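Wicker

From the Dultthorpe Household Encyclopedia, entry by Yaa Essien

Wicker is a way of weaving, and I'll say that first since most people who write to me think it's a plant. You can't grow it. You can make it out of willow, rattan, reed, bamboo, rush, even twisted paper or plastic cord, and as long as stiff uprights are being wrapped and crossed by bendier strands, it counts. Rattan is the one that gets mixed up with it most. Rattan is a climbing palm, and a rattan chair may be wicker or may have no weaving in it at all (bent poles, a cushion, done).

History

It's very old. Woven chests and stools turn up in Egyptian tombs, and the Romans had wicker armchairs that would look perfectly fine on a porch today. In the 1800s a lot of rattan came into American ports as packing material on ships, got thrown out on the docks, and was picked up by people who saw what could be done with it. After that came the big curly Victorian pieces, which I love and have no room for. Paper wicker, made from twisted paper over wire in the better grades, took over in the 1920s because machines could weave it in flat sheets.

Weaves

The plain weave is over one, under one. Twining uses two strands that cross between each upright, and it's much tighter — good for edges and for anything that has to carry weight. Then there's the open lattice you see on chair backs, which is pretty and always the first thing to break. My teacher, Reiko Okabe, made me do 200 rows of twining before she let me near a lattice, and I complained the entire time!

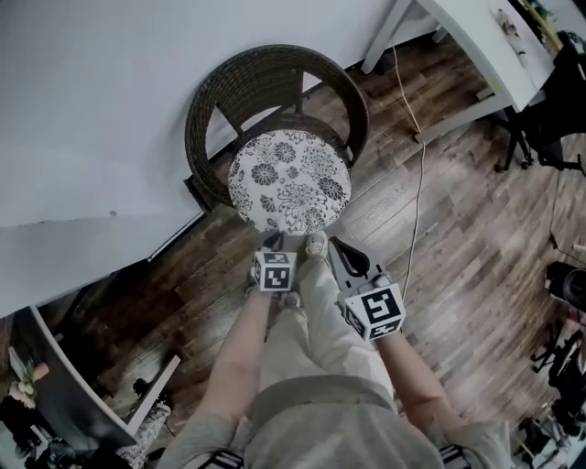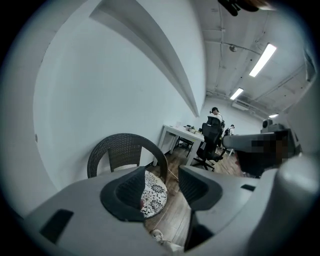

Chairs are where most people meet wicker, and where I get most of my repair work. The trouble usually starts at the joints or the front edge of the seat, where legs rub against it day after day. Rounded backs like the one on the dark brown chair by the white wall are kinder to the weave than square ones, I find, as the strands don't have to turn a hard corner. If a strand snaps, soak a new length in warm water, tuck the end behind an upright, follow the old path and tuck again. Don't pull it tight while it's damp. It shrinks as it dries, and I once bent a whole armrest that way on a piece belonging to Jonas Ortner, who was very nice about it.

Care

Vacuum it with a soft brush, wipe it with a barely damp cloth, and keep natural wicker away from radiators and strong sun. Paper wicker shouldn't be soaked, ever. Willow and rattan like a bit of moisture in the air, and if yours creaks in winter a light misting helps. August is my month for washing the porch set, as everything dries by supper. Paint hides a lot but clogs the weave after two or three coats, and stripping it off is a miserable job.

See also: Basketry; Cane seating; Rush; Willow, growing of

Entry last revised 21 June 2004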